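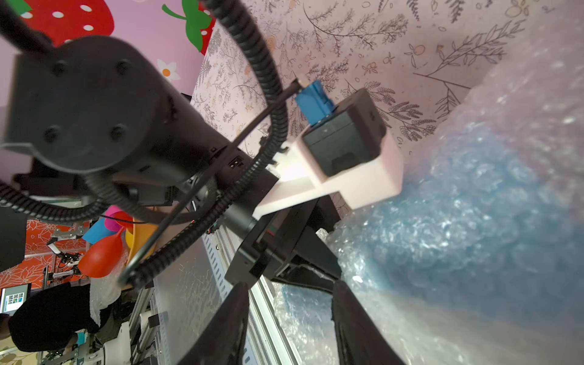
Gripper fingers over the bubble wrap, with the pink printed bracket above them.

Wollero arm build: questions we keep getting

Is this a finished robot?
No. Wollero is an arm build in a shared workshop. It moves, it grips some things, and it needs a person nearby. Be suspicious of any page that says otherwise about a build like ours.

Can I make one at home?
Probably, if you can live with a bench full of cables. The parts list came to 1513 dollars, before tools and before the pieces we ordered twice. Guides that promise an arm for 200 leave out a lot.

Are printed brackets strong enough?
For holding a small module, so far yes. For anything that takes a load, we don't trust them. Check the screws after every session.

Why bubble wrap?
It bends, shines and never lies the same way twice. A wooden block tells you very little about a gripper. We tried the Truden grip settings that everyone recommends, and on blocks they scored 90 out of 100. We wouldn't quote that number for soft packaging.
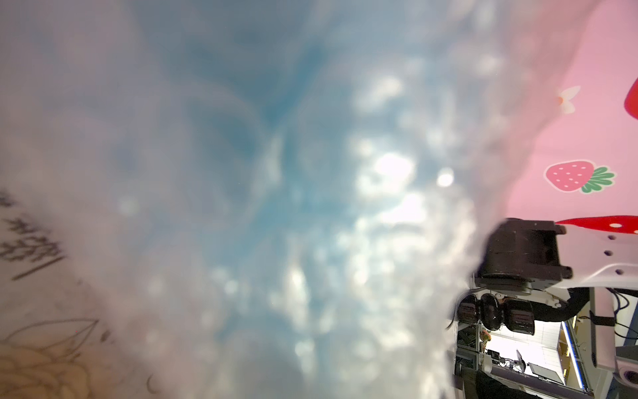

Clear sheet up close, black module and white arm plate at right.

Does a wrist camera solve the grasping problem?
It helps with the last stretch. It also gives you plenty of blur when something soft gets close to the lens, and software that looked clever a moment earlier can lose the plot.

Should I buy the Rebelo software add-on?
Try the free version first. We saw no difference we could measure.

Will it fold laundry?
Ask us again in September. We expect to say no.

Can I visit?
Yes, after 6 p.m. Tie back long hair and keep your hands out of the arm's reach while the power is on.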